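Comparing Two Grippers on the Simulated Door Task

The purpose of this post is to set down what has been learned so far from running two gripper models against the same door in simulation. The work belongs to the Nikesside project, which I have kept up in my own time since January, and it concerns one question only: which of the two end effectors should be carried forward to the next stage. Readers who followed the earlier posts on controllers will find the same hallway, the same blue walls and the same pair of arms on the white torso.

The first candidate is the Moklow parallel gripper. It has two flat fingers, a short stroke and very little compliance. The second is the Brurnham gripper, which closes more slowly and allows the fingertips to give slightly under load. Both were tested as simulated models supplied with their own joint limits and friction values. No hardware was used at any stage, and none of the remarks below should be read as a judgment on the physical products.

Each gripper was given 400 attempts at the knob under each of 2 controllers. The starting position of the base was changed slightly from one attempt to the next, and the door began at a different angle each time. An attempt was counted as complete when the hand closed on the knob, held it, and moved the door by the required amount. Attempts in which the door was pushed by the forearm or the torso were set aside, even where the door ended up in the right position.

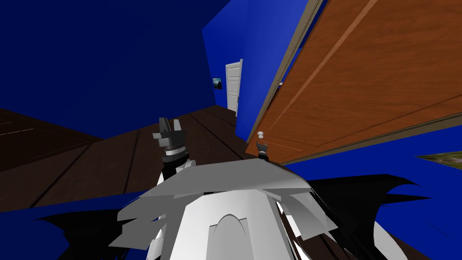
The approach to the knob accounts for most of the difference between the two models. A small, round knob offers a rigid finger very little to hold. The Moklow model must arrive with its fingers almost exactly centered, and an error in the wrist angle is enough for the fingers to slide off as they close. When it does arrive correctly, the hold is firm and the door can be moved at full speed.

The Brurnham model is more forgiving on arrival. Its fingertips settle against the curve of the knob and small errors are absorbed. The difficulty comes afterward, when the door begins to swing and the direction of the load changes. Several otherwise sound attempts were lost at this point, and I was obliged to lower the arm speed before the results became steady. I regard that as an acceptable cost for the present, although it would not be acceptable in a timed task.

A word on controllers is necessary. The first was a plain position controller with fixed gains. The second was the Jelínek controller, which limits the force at the wrist and lets the hand follow the arc of the door. With the position controller, neither gripper performed well once the door was moving. With the Jelínek controller, both improved, and the Moklow model improved the most. I had expected the reverse. My present view is that a stiff finger and a soft wrist work together better than two soft parts in series, but I have not yet tested this separately and would ask that it be treated as an opinion.

The camera settings also received some attention. The torso view is tilted steeply, and for some time I considered correcting it before the pictures were passed to the controller. In the end the view was left as it is. The knob remains visible beside the door frame, and the correction introduced a delay that made the approach less reliable. The spiked black parts around the shoulders take up much of the lower corners, so those areas are now masked out before the knob is located.

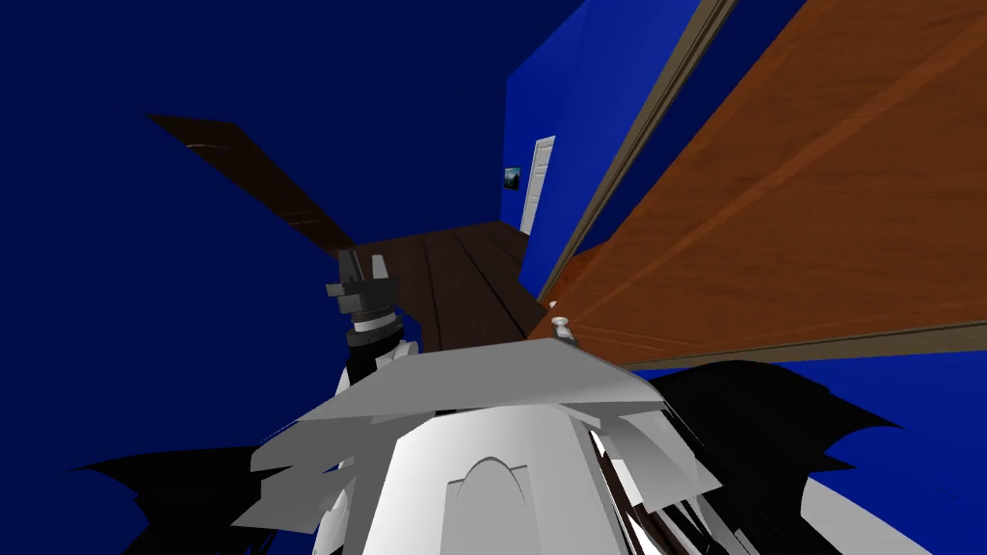 Brurnham, 2023-04-12

The second round of attempts has been set up with the same door and the same hallway. Two changes have been made to the procedure. The contact friction is now varied between attempts, and the hand is required to release the knob cleanly and withdraw before an attempt is counted. The release was ignored in the first round, and in reviewing the logs I found that the Moklow model often dragged the knob on opening.

The control rate has been held at 100 updates per second for both grippers. A trial at 1,000 was made and abandoned, as the simulation ran too slowly to be of use on my machine and the contacts were no better behaved.

For the time being the Moklow gripper with the Jelínek controller remains the working choice. The Brurnham model will be kept in the comparison until the release results are complete. The settings files for both will be posted with the next entry, together with the mask used for the torso camera.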